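Subject: Re: [Curnside Cavies] Taking an old guinea pig on a long drive
From: Ekrem Baysal

Hello Ayodele and all,

Ayodele Ojo wrote:
> We are moving from Curnside to Rendcombe in February and I have
> to bring Boser with us. He is six years old, and he has never been
> further than the vet, which for us is 8 minutes in the car. The new
> drive is nearly 3 hours if the road is good.
>
> My questions: should he go in his usual cage on the back seat, or
> in a small carrier? Do I give him food on the way? And can he go
> without his companion? Fashola is much younger and she jumps about
> when she is nervous, I am afraid she will step on him. Also he feels
> the cold now, more than before.
>
> Sorry if this was asked already, I could not find it in the archive.
>
> Ayodele

I made a similar journey two winters ago with three pigs, one of them old and with a bad back leg, so I can tell what I did. Please take it as experience of one owner, I am not a vet.

About the cage first. I would leave the big cage for the luggage and use a carrier. In a large cage the animal slides when you brake, and the house and the bowl slide also, and can hit him. My carrier is 30 cm wide inside and it was enough for one pig to turn around and lie down. I put it on the floor behind the front passenger seat, with the seat moved back until the carrier could not move. Check that the air holes stay free when you do this. Some people prefer the seat with a belt around the carrier, and it is also fine if the belt really holds it. On my carrier the handle was too weak for it.

In the bottom I use an old towel folded two times, then a piece of fleece, then a lot of hay. The hay is his food and his hiding place together. I do not leave dry pellets in the carrier because mine only walked in them. Cucumber is good for water, a thick slice every time you stop. I took the drinking bottle off while driving, it dripped all the time and the fleece under it was wet before we left the town. At each stop I hung it back for 20 minutes and waited. Two of them drank and the old one refused until we arrived, but he ate the cucumber, so I was not too worried.

For the companion, I think they should travel together, or at least so that they can smell each other. When I separated mine the old one stopped eating the hay. If Fashola is really wild, you can try a carrier with a mesh wall in the middle, or two carriers with the doors facing. But please try it at home before, with both in the carrier in the living room for one hour in the evening. Maybe she is calmer than you expect. Mine were all very quiet when the car was moving and they only shouted when it stopped.

Please bring also a bag of the old bedding, not washed, and put some in the new cage when you arrive. And write down his weight in the morning before you leave. I weighed mine every day for one week after, and the old one lost 26 grams and then it came back. If Boser does not eat on the first evening I would telephone a vet and not wait for the morning. You could find the number of one near Rendcombe before you go.

One thing I did wrong: I made the car too warm. I was thinking about the cold so much that I forgot that they have a fur coat. Now I drive with the heating low and wear my own jacket, and I only give a warm place at one side of the carrier, so that he can go away from it. 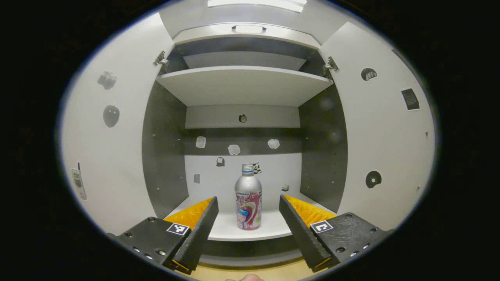 For this warm place you do not have to buy a special heat pad. A metal drinks bottle with a screw cap is enough, like the silver one with the pink label on the lower shelf of the cabinet. Fill it with warm water from the tap, not boiling, close it well and hold it upside down over the sink for a minute to see if it leaks. Then put it inside a thick sock and lay it along one wall of the carrier, under the fleece, so he cannot chew it. You can fill it again at a service station if it gets cold. Check the sock with your hand first – it should feel only a little warm.

Please write to the list how it went with Boser.

Best regards,
Ekrem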